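Nelldale Community House
Snack Table and Shared Food: Frequently Asked Questions

These answers apply to all groups that book the ground floor rooms at Nelldale Community House. They replace the sheet previously kept in the kitchen drawer. Last revised 19 Dec 2023.

What is the snack table?

The snack table is a self-serve table set out in the Brestia Room during programme hours. It holds individually wrapped snacks and whole fruit, offered at no charge to participants and their families. Hot food, cut fruit and home baking are not placed on it. These may be served at a group's own event under the catering conditions in the hire agreement.

Who may take food from the table?

Any person attending a programme in the building that day. Participants are asked to take what they will eat during their visit. Children under school age should be accompanied to the table by a parent or carer.

What may I donate?

We accept commercially packaged snacks that are sealed, within their date and labelled by the manufacturer. Rice crackers, crisp rice bars, biscuits, dried fruit and seaweed snacks are all suitable. Whole fruit with a peel, such as mandarins and bananas, is also welcome. We are unable to accept:

Opened or repackaged goods
Items requiring refrigeration
Loose lollies
Products containing alcohol

Are snacks labelled in languages other than English accepted?

Yes. Many of our families shop at Asian and Eastern European grocers, and the table reflects this. Where a packet carries no English ingredient list, please hand it to the front desk so that a translated allergen card can be prepared. Cards are kept in the blue folder in alphabetical order by product name. If a card for your item is already in the folder, no further step is required.

How are allergens managed?

Products with nuts listed as an ingredient are not put out. Packets marked "may contain" are permitted and are kept at the end of the table nearest the window. The House cannot guarantee that any item is free of a particular allergen, and participants with a known allergy should read the packet each time, including for products they have eaten before. Recipes change, and so do the pack sizes sold under one name.

How should the table be set?

Spread a cloth over the full table before any food is put down. Printed and striped cloths are stored on the second shelf of the linen cupboard, and two may be overlapped where one is too short. Shallow metal trays are provided for small packets, which otherwise slide to the floor. Larger bags may be laid flat or stood upright directly on the cloth. Fruit may sit beside the trays.
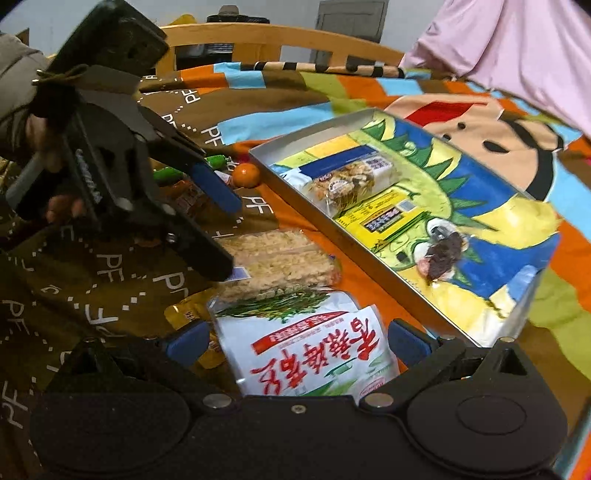
Trays should be lined before use. Any clean printed sheet or placemat will serve, provided the tray is wiped first and the liner is replaced when it becomes creased or sticky. Liners are not to be taped down, as the adhesive is difficult to remove from the metal. Spare liners are held in the Meinecke cabinet, third drawer.

Who clears the table?

The last group of the day. Unopened packets go back into the lidded tub, with the earliest dates at the front. Empty wrappers and crumpled packaging are to be removed from the trays and placed in the general waste bin. Soft plastics are not collected at this site. Mandarin peel belongs in the green organics caddy.

How are the cloths washed?

Shake them outside, then place them in the hamper in Room 401. They are laundered on a cool cycle and line dried. Please do not tumble dry the printed cloths, which have shrunk in the past.

May my group hold its own snack exchange?

Yes, with 5 working days' notice. Groups of the Emari language programme have held exchanges in December, with each family bringing one sealed item to share. A booking form is available at the front desk and should name the person responsible for setting and clearing the table.

Whom should I contact?

Questions about donations and allergen cards may be directed to Sieglinde Nolte, Programme Services. Room bookings and linen are handled by Odair Caldeira at the front desk.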